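About Us

Lollham School of Home Cookery
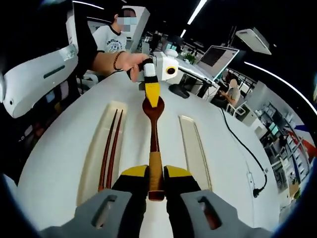 Lollham School of Home Cookery teaches adults and young people to prepare everyday meals with confidence. The school is an independent, non-profit body and receives its income from course fees, room hire and a small number of grants. It is open to all residents of Lollham and the surrounding villages, whatever their experience in the kitchen.

Our History

The school began as an evening class in the former corn store on Fabbri Street. The first course ran for nine weeks and covered soups, bread and simple stews. Demand from local people soon made a second evening necessary, and the governors of the day took a lease on the whole of the ground floor. The upper floor was added later and now holds the reference library, the office and a small meeting room.

The building was closed for one winter while the roof was renewed and the drains relaid. Classes moved during that time to the Mumilel Hall, which remains our second teaching site and is used for larger groups and for public talks.

What We Teach

Our courses are arranged at three levels. The Foundation course is intended for those who have cooked little or not at all. It deals with knife skills, the safe storage of food, the cooking of vegetables, eggs and grains, and the planning of a week's meals on a fixed budget. The Intermediate course takes in pastry, fish, sauces and preserving. The Advanced course is taught in smaller groups and asks each student to plan, cost and cook a full menu for invited guests.

Short courses are offered throughout the year in subjects such as bread, marmalade, cooking for one and cooking for a family with allergies. A separate programme for students aged 14 to 17 runs during the school holidays.

In the last academic year 863 students enrolled with us across all courses. Many of them came for a single day – a good number return for longer study.

How We Teach

Teaching is practical. Each session opens with a short demonstration, after which students cook at their own stations under the guidance of a tutor. Written recipes are provided, but students are encouraged to taste, adjust and keep their own notes. There are no written examinations at Foundation level. Students who complete the Intermediate or Advanced course receive a certificate of the school.

All ingredients are included in the fee unless the course listing states otherwise. Aprons may be borrowed. Students are asked to bring a lidded container for carrying food home and to wear flat, closed shoes.

The Jevau Fund

The Jevau Fund was set up to help those who could not otherwise afford to attend. It meets the full fee for three places on every Foundation course and may also help with the cost of travel. Applications are treated in confidence and are considered each November for courses starting in the new year. Forms may be collected from the office or requested by post.

Governance

The school is overseen by a board of governors, who serve for a term of three years and receive no payment. The board meets every quarter and publishes a yearly report, copies of which are kept in the library. Our policies on food safety, safeguarding, equal treatment and complaints may be read at the office on request.

Visiting the School

The office is open on weekday mornings during term. The ground floor has step-free access from the courtyard, and two of the cooking stations can be lowered for seated use. The library may be used by current and former students, and by members of the public by arrangement. Parking is limited – visitors are advised to use the public car park behind the market.

Enquiries about courses, group bookings and room hire should be made to the office in the first instance.

This page was last reviewed on December 28, 2024.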